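## 3. Montagem da célula e organização da tarefa

A célula foi construída na oficina partilhada Lestuveo, em regime de utilização comum com os restantes membros, o que condicionou a escolha dos materiais e a fixação dos componentes. O desenho mecânico é de Hilde Geerts; a cablagem e o programa de controlo, designado Soneo, são de Prasert Boonyarit. A tarefa de referência consiste em transferir cestos de plástico perfurado entre a mesa e uma pequena prateleira com suportes metálicos pretos. Os cestos existem em três cores (vermelho, laranja e verde), e a cor é o único atributo usado na especificação do estado final.

Uma prateleira elevada obriga o braço a trabalhar em dois planos. No plano superior, o bordo saliente do cesto serve de superfície de preensão; no plano da mesa, a preensão faz-se pelo mesmo bordo, mas com o punho mais inclinado.
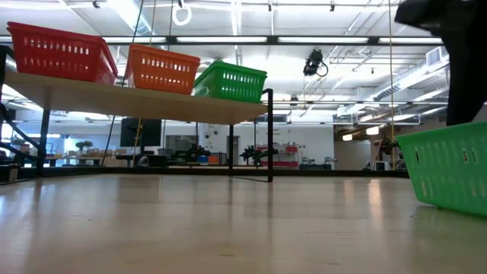
**Figura 1.** Cestos vermelho, laranja e verde sobre a prateleira; à direita, um cesto verde pousado na mesa, junto ao braço.

O espaço livre entre cestos vizinhos revelou-se o parâmetro mais sensível. Quando dois bordos se sobrepõem, a pinça tende a arrastar o segundo cesto, e o controlador não dispõe de medição de força que permita detetar o contacto. Optou-se por tratar o problema no planeamento: a ordem de remoção é calculada a partir da extremidade com maior folga, e a velocidade de aproximação é reduzida nos últimos 122 mm do percurso.

### 3.1 Configurações iniciais

As configurações iniciais foram geradas pelo módulo Forkden, escrito por Daranee Phromma, que sorteia a posição e a orientação de cada objeto dentro da área útil. A prateleira é também sujeita a sorteio e pode ficar oblíqua em relação às arestas do tampo. Foram geradas 1.403 configurações, das quais 554 foram excluídas por colocarem pelo menos um cesto fora do alcance de ambos os braços. A colocação física foi feita à mão, com base numa lista impressa de coordenadas.
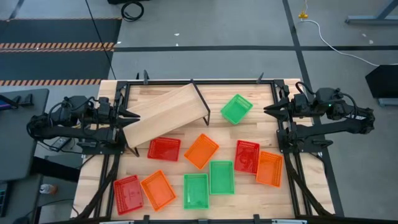
**Figura 2.** Mesa com os dois braços em lados opostos, a prateleira em posição diagonal e nove cestos, três de cada cor.

A repartição do trabalho entre os braços segue uma regra fixa: cada cesto é atribuído ao braço cuja base esteja mais próxima do seu centro. Na zona central, onde os alcances se intersetam, o Soneo concede prioridade ao braço que já se encontra em movimento e mantém o outro em posição recolhida. A regra é conservadora e aumenta a duração do ciclo, mas dispensa um verificador de colisões em tempo real, incompatível com o computador disponível na oficina.

A calibração entre os referenciais dos braços foi repetida no início de cada sessão por Jaruwan Onsri, com um gabarito aparafusado ao tampo. As sessões em que o desvio residual excedeu a tolerância do gabarito não entram na análise da Secção 4.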